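Nillberg open day, 28th June

We drove out to the Nillberg pottery for the open day and got there just after the gates opened. Parking was in the paddock behind the kiln sheds, gold coin donation. It's 30 minutes from the highway and the last stretch is gravel, so take it slowly if you've got a low car.

The tour starts in the clay store, where Frauke Buschmann explained how they blend their own stoneware. They went through 2,150 kilos of it last year. The grey body comes from a pit nearby and the white is bought in. She let people handle both, and the white is noticeably smoother and a fair bit harder to throw well.

From there we went through to the glazing room and then the big gas kiln, which they call Rácz after the man who built it. It was rebuilt in February with new bricks and now holds 734 mugs in a full load. It wasn't being fired while we were there, so we could look right inside. Most of the questions were about colour and why the same glaze comes out differently on each shelf.

Serving ware was the part I'd come for. The Flutska range has platters, divided dishes and a few lidded pots, and they're made for sharing food at the table.
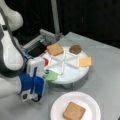
Csaba Katona thought divided dishes were a nuisance to wash and said he'd sooner put out a row of small bowls. A few people in our group agreed with him. I'd still use one for dips and olives.

The shop is in the old packing shed. Seconds were on the back shelves and the discounts were decent, though anything large had gone by lunch. I bought two soup bowls and a butter dish with a small glaze flaw under the lid.

Lunch was sausages and a vegetarian curry, cash only. Toilets are beside the shop. The throwing demonstration was booked out, so put your name down when you arrive.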